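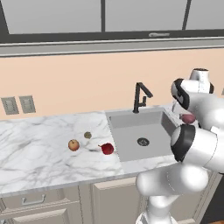 Re: vinyl lifting at the corners on eggshell paint

Quoting the earlier message:

> I put up a large cut-vinyl tree in a spare bedroom in March. The wall was
> repainted with a washable eggshell before that. The trunk is fine but the
> small leaves are curling at the tips, mostly on the outside wall. The film
> is the matte Istis, bought as a roll from Stavska. Is it the paint, the
> film or me? I would like to save what is up there if I can.

Probably the paint, with some help from the outside wall.

Washable paints contain additives that keep dirt from sticking, and they do the same to a low-tack adhesive. How long did you leave the paint before applying? Dry to the touch is not enough. I allow 30 days for eggshell and longer if the room is unheated. If you went on at 14 days or less, solvent was still coming out of the film and collecting under the vinyl.

Small pieces fail first. A leaf has a lot of edge for its area, and a sharp tip has almost no adhesive behind it. When I cut my own I round every point slightly. You can't see it from across the room.

To test the wall, stick a strip of masking tape somewhere out of sight, press it down hard, leave it overnight and pull it back slowly. If it comes away with no resistance, the matte Istis will not hold there. The Gruler film has a stronger adhesive and will hold, but it may take paint with it when you remove it. I would not use it in a rental.

For the leaves already up:

Warm each one with a hair dryer on low, then press from the center outward with a felt-edged squeegee. Do not stretch it – stretched film pulls back within a few days. If there is dust on the adhesive, discard that leaf and cut another. Wipe the wall with a barely damp cloth and no detergent, and let it dry fully.

I did a hallway with about 200 pieces of the Sopacua satin and lost 9 in the first winter, all on the outside wall. The replacements have stayed up.

Do not use spray adhesive. It shows through matte film and does not come off the wall.

Shares: 14

Comments

Same result here with eggshell. The tape test would have saved me a roll.

Does the 30 days apply to primer as well?

Rounding the tips worked for me, but set the radius in the cutter software. Doing it by hand looks uneven.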